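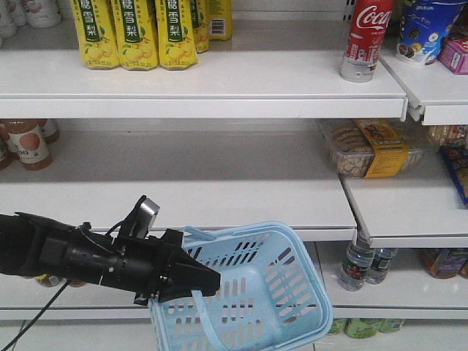 Visits and open days

An afternoon at the Wesau open day

I have been to enough robot open days to know how they go. There is coffee, there is a film with piano music, and then you stand behind a rope while an arm does something it has clearly done all week. So I went to Wesau with low hopes and a list of questions, most of them about software, which is the part that tends to get left out of the film.

The lab is on an industrial estate behind a tyre place and shares its building with Hofstetter, who make shop fittings. The visit was on 26 June 2021 and there were 16 of us, a mix of students, two people from a supermarket chain and a few like me who write about this for small audiences. Johanna Zwahlen, who runs the planning group, took us round.

The task on show was shopping. A stretch of shelving is stocked with drinks and snacks, there is a small light blue basket, and the arms have to deal with the basket and the goods without knocking either over. The software that runs it all is called Trorkuvus. It has a perception part that decides what is where, a planner that works out how to move, and a controller that carries the motion out. Each was described to us as "general". I wrote that word down and put a question mark next to it.

I will start with perception. The model has been trained on 87 products, which sounds fine until you remember how many a corner shop sells. Zwahlen was open about this. A new item needs 200 labelled views before they trust it, and somebody still has to check the labels by hand. When I asked about clear bottles she pulled a face and said the depth readings go right through them, so the system leans on caps and labels instead.
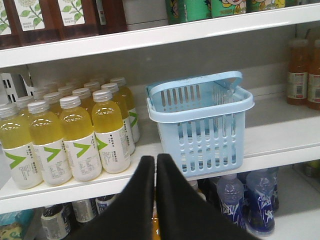

And what happens when a label is turned to the wall? The answer was that the planner looks again from another angle, if it has one. On a packed shelf it often hasn't. I asked what it does then and was told it "lowers its confidence", and I would have liked to hear what that means for the poor customer waiting for a drink.

I also wanted to know how it chooses from a block of identical bottles. People take the front one without thinking. Trorkuvus scores every bottle it can find and then nearly always picks the front one too, after a good deal of computing. There is a rule for this now, a plain hand-written one, added in November. I found that the most cheering thing I heard all day, though I don't think it was meant to be. A lot of what works in this field is a short rule that somebody put in because they were fed up.

The screen beside the rope showed the planner's view, with the paths it had thrown away drawn in grey. I could have watched that for an hour. There were far more grey lines near the shelf lips than in the open, and one of the students asked whether the shelves were modelled or sensed. Modelled, it seems. The measurements are typed in by hand, and if someone shifts a board the file has to be edited. The supermarket people went a bit quiet at that. They told me afterwards that their shelves get moved all the time.

Then there is the basket, which I had taken for a prop. It is a nuisance for the software, being full of holes, with a handle that swings. The older version of the planner treated it as a solid box, so the handle didn't exist as far as it was concerned. The current one gives the handle its own hinge and guesses its angle from the wrist cameras.

With two arms the guess has to be shared. Each arm used to plan by itself and stop if the other came near, and Zwahlen said they spent whole mornings watching two arms being polite to each other. Now one planner handles both. It takes 18 seconds to find a joint path on a bad day. I asked about a good day and she said it depended what I meant by good.

I asked for the success rate as well. There is one, but it only counts runs where perception got the product right to begin with, so I haven't printed it. I'd sooner have the dull number with everything in it. 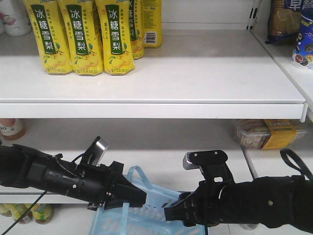 Brornareo and the question of tooling

The last half hour was given to Brornareo, their logging and replay tool, and I wish we had started there. Every run is stored with the camera views, the planner's choices and the commands sent to the joints, all on one timeline. You can drag back to the moment a grasp was chosen and see what the system believed about the shelf. You can also swap in a newer planner and ask what it would have done with the same views.

That last bit needs care. A replay can't tell you how a bottle would have tipped if the arm had come in lower, and when I raised this I was told, a little stiffly, that they know. Still, the engineers had it open on their own desks, with their own rude notes in the margins, and I trust a tool more when I see that.

Would I let the system loose in a real shop? No, and I doubt Zwahlen would yet either. If they run another open day I'd go again, mainly to see whether the shelf file is still being typed in by hand. Parking is free but fills up early, and the coffee was better than most.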